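Stretching the Soup: A Term Project on Lentils, Salt and Patience

By Thảo Đặng and Benoît Marty
March
12 comments | 4 shares

Our assignment was to take one cheap dish and improve it by changing one thing at a time. We chose red lentil soup, mostly on grounds of price. Benoît wanted bouillabaisse and has mentioned this in every meeting.

The base recipe used 200 grams of lentils, one onion, two spoons of oil and 696 grams of water. The odd water figure comes from our first trial, when Benoît poured with confidence and we weighed the result afterward. It made a decent soup, so the number stayed and we copied it faithfully every time after that.

Batch A was plain. Batch B had cumin fried in the oil before the onion went in. Batch C had the same cumin stirred in at the end, and tasters compared it to a closet. 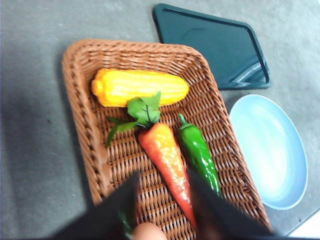

Salt was the next variable. The old warning says salting early keeps lentils tough, so we salted one pot at the start and one at the end. Both went soft at the same speed. The early pot tasted better all the way through, while the late one tasted like soup with salt on it.

We also roasted the onion at 325 degrees for 90 minutes before adding it - a step suggested by Benoît, who didn't have to wait up for it. It was the best batch by a clear margin. It also turned a weeknight soup into an evening commitment, and our grading sheet had no column for that.

If we ran this again, we would roast several onions at once and freeze them. We would also label the freezer tubs. Batch D is still in there somewhere, next to something orange.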